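Search this site Go

The Long Email

I owed Ezekiel Calloway 258 words and an ending. He runs a tiny magazine out of Prunton, and he'd asked for my ghost story by September, which it now was.

So I cleaned the desk! Then I wiped the keys one row at a time, O and K and M, all the letters I'd need for "OK, maybe tomorrow."

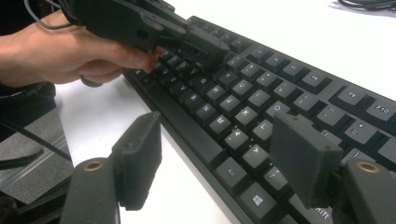 My sister Cina called around noon. I told her the ghost still hadn't left the house.

"Maybe she likes it there," she said, and went back to her soup.

I thought about that for an hour (fine, two). Why was I throwing the poor woman out? She'd paid for the curtains. By four o'clock I'd decided to let her keep the upstairs - and the piano - and I wanted to get it all down before I lost my nerve.
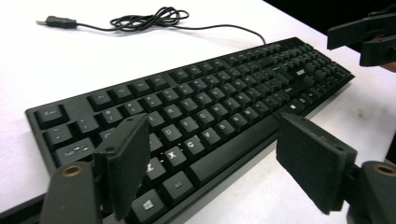

What I Sent Him

"She stayed. In the mornings she played badly, and the new people learned to hum along."

Ezekiel wrote back before supper. He wanted to know what she played.

Get new stories by email. Subscribe
Contact | Back to top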